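How to Set Up a Small Wire Shelf as a Plant and Display Stand

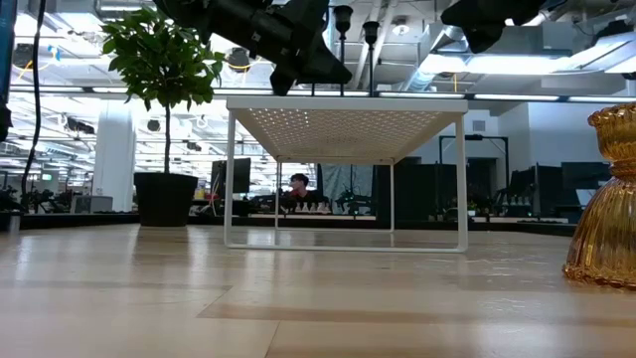 A small tabletop shelf gives you a second level on a desk, a sideboard or a kitchen counter. The kind I use has a flat white top with rows of little round holes and a bent wire frame for legs. They are sold for stacking plates in cabinets, but they work well out in the open with a few decorative things around them. Setting one up properly takes a few minutes.

What you need

One small wire shelf with a perforated top
One potted plant, real or artificial
One vase, preferably glass
A soft cloth
Felt or clear rubber pads (optional)
A saucer, if the plant is real

Step 1. Clear and wipe the surface

Take everything off and wipe along the grain with a cloth that is barely damp, then dry it. Grit under a wire base will scratch a glossy finish the first time you slide the shelf.

Step 2. Check that the shelf sits flat

Put it down and press on each corner of the top in turn. If it rocks, the wire has been bent slightly in shipping. Turn the shelf over, hold the frame near the bend and push it back by hand, a little at a time. Don't use pliers on coated wire. They will crack the coating and the bare spot will rust.

Stick the pads on now if you are using them. Mine are the 2 mm clear ones from Savgate.

Step 3. Place the shelf first

Set it near the middle of the surface and leave the space under it open. It is tempting to fill it with mail and chargers. Once you do, the whole thing looks like a pile.

Step 4. Add the plant behind and to one side

A small ficus in a dark tapered pot is a good match for a white shelf. Keep the pot on the surface itself and put it farther back, so the leaves show past the shelf. A real plant needs the saucer. Turn it every week or two so it grows evenly.

Step 5. Put the glass on the other side

Amber glass with vertical ribs looks best where light can come through it. Bring it forward of the shelf, but keep it well in from the edge of the table.

Step 6. Decide what goes on top

Light things only. A candle in a jar, reading glasses or a small dish is fine. Anything with a narrow foot may catch in the holes and tip.

Cleaning

Dust collects in the holes. A dry paintbrush clears it faster than a cloth. In July, with the windows open, I do mine twice a month.

Latrice Schumacher
3 May 2020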